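Am Sonntag war ich mit meiner Schwester beim Tag der offenen Tür von Riltard in Brasow, und weil wir (wie immer!) viel zu früh dran waren, gab es erst einmal Kaffee und ein sehr gutes Stück Streuselkuchen im Hof.
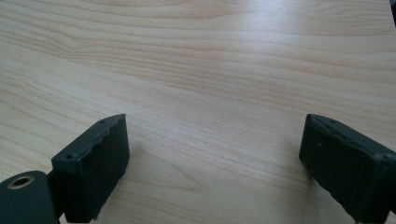

In der zweiten Halle führte uns Tumaini Nyamweya herum, mit einer Engelsgeduld, auch bei meinen Laienfragen. Man darf dort die Handgreifer selbst ausprobieren, mit denen die Leute den Robotern das Zufassen vormachen. Die schwarzen Backen sind an den Oberkanten schon ganz schön abgestoßen, und ich habe mich trotzdem kaum getraut, fest zuzudrücken. Nach 3 Versuchen hatte ich den Dreh raus – meine Schwester natürlich gleich beim ersten Mal.

Im September wird wieder geöffnet, Anmeldung am Empfang.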